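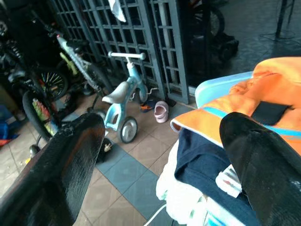
Whitelaw boiler logs

Readings from 68 domestic gas boilers in Plevidville and Wolwood, collected over two winters. Each home has one CSV file, plus a shared list of boiler types called boilers.csv.

What is in a file

time – local time, and yes, the clocks change
flow_c – water leaving the boiler, in Celsius
return_c – water coming back
room_c – wherever the householder put the sensor
firing – 1 for on, 0 for off, blank for sulking

Readings are 600 seconds apart. Anything shorter than that, such as a boiler lighting and giving up again, will mostly slip through, so please don't use this set to study short cycling. Two people have tried.

Known problems

Home 11 kept its room sensor on a shelf above the toaster until January. The breakfast peaks are real, in their way.

Wolwood files before version 2 have flow and return swapped. If your radiators seem to be heating the boiler, download again.

Gas use is not recorded. We asked for meter readings and received a range of handwriting.

Loading

Run load.py with the folder name. It needs pandas and a little patience, as the Plevidville files are large. Blank cells are left blank; filling them in is your decision and your conscience.

Zamulwood homes will be added once their loggers agree on what year it is.

Licence: CC BY 4.0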